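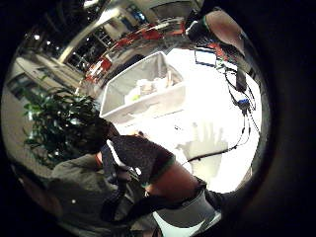

Tema 4. La masa madre: harina, agua y paciencia

Inicio | Programa | Apuntes | Bibliografía | Contacto

Llegamos a mi tema favorito del curso. Una masa madre es un cultivo de levaduras y bacterias lácticas que viven juntas en una pasta de harina y agua, y lo hermoso del asunto es que se puede empezar con lo que hay en cualquier cocina. ¡No hace falta comprar nada raro!

4.1 Quién vive ahí dentro

Las levaduras fermentan azúcares y producen dióxido de carbono y etanol. Las bacterias lácticas generan ácido láctico y, según la especie y las condiciones, también acético. El primero recuerda al yogur; el segundo, al vinagre. En un cultivo maduro la acidez frena a muchos microorganismos indeseados, y por eso los primeros días (con olores a veces espantosos) no se parecen en nada a lo que viene después.

4.2 El refresco

Trabajaremos con la proporción 1:1:1 en peso, es decir, 100 g de cultivo, 100 g de harina y 100 g de agua. Si el ambiente es cálido y la masa sube y baja demasiado deprisa, se pasa a 1:2:2. Marcad el nivel en el frasco con una goma, anotad la hora y volved a mirar. Es adictivo, os aviso.

4.3 Porcentaje del panadero

La harina siempre vale 100 % y todo lo demás se expresa respecto a ella. Para la hogaza Rima, la receta que usaremos en las prácticas:

Harina: 522 g
Agua: 411 g
Sal: 10 g

Dividid 411 entre 522 y saldrá una hidratación cercana al 79 %. Es una masa pegajosa, viva, estupenda para practicar los pliegues. El agua y la harina del cultivo se suman aparte; lo veremos en el ejercicio 51 del cuaderno, que tiene su miga.

4.4 Temperatura y acidez

A temperaturas templadas el cultivo se acelera. En la nevera todo va más despacio, y ese reposo largo da tiempo a que se formen aromas que a mí me parecen una maravilla.

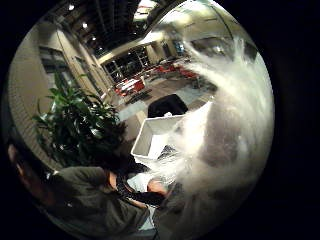

Cârstea: a mí el reposo en frío me deja la miga demasiado ácida, así que ahora refresco dos veces antes de amasar y meto la masa en la nevera más tarde.

Buenísima observación, probadla. Un cultivo joven, usado justo cuando alcanza su punto más alto, aporta menos acidez de partida.

Para la próxima sesión: leed el apartado sobre gluten y traed anotadas las horas de tres refrescos seguidos.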